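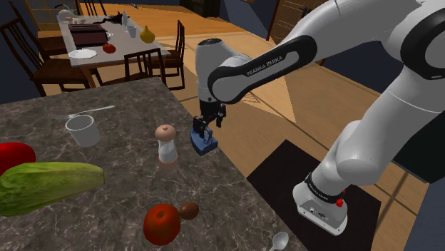 3. Method

Search this site Enter keywords

Kitchen noise was measured in the Drurkura apartment block over 14 evenings in May. Lukian Moroz placed the sound meter at counter height, 100 cm from the nearest wall. Each session lasted 20 minutes with the range hood on low, then 20 minutes on high. Windows stayed shut. Readings were logged every five seconds and averaged by session.

Athina Kokkinos checked the meter against the lab reference before each session. Two sessions were dropped for traffic noise.

3.1 Room data

Floor area and ceiling height were taken from the Nikolaidis plans.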